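Re-teaching pick positions after you move the bins

The Skirka manual says the arm "recovers its bin positions automatically" once the table has been shifted. I have looked after the one at Finard since March and I don't believe a word of it. Auto-recover gave us picks 7 mm off on a Monday morning and reported no fault. Do it by hand.

Before you start, drop the speed override to 10 per cent and keep the e-stop within reach. Back up the old program. Ours is job 1119, and Eusebio Montes has already overwritten it once.

1. Park the arm above the table, gripper open.
2. Push the bins hard against their stops.
3. Jog to the near corner of the first bin and record it. Do the far corner next.
4. Repeat for every bin. Don't let the software offset the others from the first one, whatever the wizard suggests.

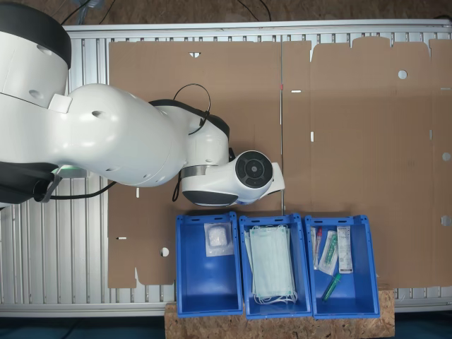

Cable slack is what I check next, and the manual gives it one line. Swing the wrist slowly out to each bin and back, watching the cable the whole way. With a loop standing up over the elbow and another cable hanging under the arm, there are two places to snag, and the collision check knows about neither of them. If you lay a cardboard blank over the table, watch the lower cable over its tabs and slots as well.

Now run 72 picks at low speed with the masks and the packets. Clamis sells a calibration plate for this. We tried one and went back to using real stock.

Sibel Kılıçarslan at Karakaya reckons you need 500 cycles before you can trust a re-teach. Maybe. I stop at 72 and look again at the end of the shift.

Save under a new name.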